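The Directorate of Motion Software at Tresach convened on Thursday at nine to consider Deviation 727. Present were Director Torben Hinrichs, Ermira Stan for Planning, Mirsad Begović for Perception, and Ilir Popescu, who had written the planner and had not slept.

The Director read the finding into the record. The planner known as Oluvura, when asked for the shortest path to a strawberry, had returned a longer one. It had done so in more than 70 trials. The longer path was valid, free of collision and within joint limits. It was also, the Director observed, unrequested.

Ms. Stan stated that the sampler was permitted 2,000 nodes for each query and that the short path was ordinarily found within the first few hundred. The cost function had been inspected line by line in February and again on Tresach's own hardware. No term in it favored the detour.
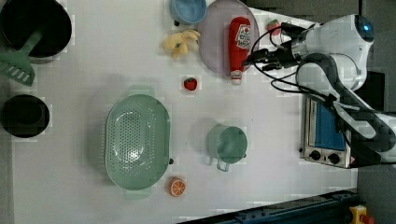 Mr. Begović submitted that Perception was not at fault. The pose estimates had been compared with hand measurements, and the occupancy grid held nothing along the direct route. He asked that this be minuted, and it was minuted.

The Director then invited Mr. Popescu to account for the behavior. Mr. Popescu requested a glass of water. He explained that the path smoother had been carried over from an older code base, written at Tromness by his mother, Zorica Popescu, before her retirement. It contained a table of small offsets with a single comment: leave room. He had read the table as calibration data and had kept it.

"Leave room for what?" the Director inquired.

Mr. Popescu replied that the comment did not say. He had telephoned her the previous evening – the call was brief – and she had asked whether he was eating.

The Directorate adjourned for ten minutes. On resuming, it resolved that the table be retained pending review, that the McKinnon office be notified, and that Mr. Popescu be sent home.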